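Thu 19 June

Paper bag day again, and I have to say I've grown rather fond of the things. The new batch from Relside came in on the trolley this morning (569 of them, flat, tied up in string like old newspapers) and I spent a happy first hour just opening a few out and getting the feel of them. They're a touch softer than the Çınar ones we had in February, which stood up beautifully but split down the fold if you so much as looked at them. These crumple instead, and I don't mind a crumple.

The trouble is still the rim. Left to itself it creeps inwards and you can't see what you've put at the bottom, so I went back to the old trick of rolling it outwards and sticking it down. Black tape this time, as the clear stuff from Plastent has wandered off to another bench and I'd be glad to have it back, please! The paper does go ragged where it's been folded over and over, but the mouth stays nice and wide and that's all I was after.
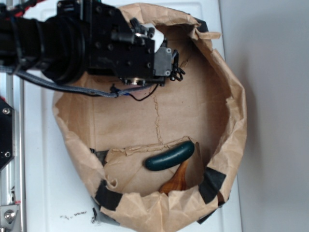

Bag with the rim folded out and taped, green speckled piece and the wooden one inside.

I'm keeping to long, awkward shapes for the moment, since they're what people grumble about when they pack a bag of shopping. The green one looks for all the world like a cucumber and has a lovely shine to it. I've still to write up how the two sit together on the Mesa sheet, which has a column for it that I always forget.

Seven bags put by on the top shelf for tomorrow, already opened out, so please don't flatten them. If we like this batch the next order can be 1,000, though Relside do a better price at 2,000 and we'd only need to find a dry cupboard. More tape wanted either way.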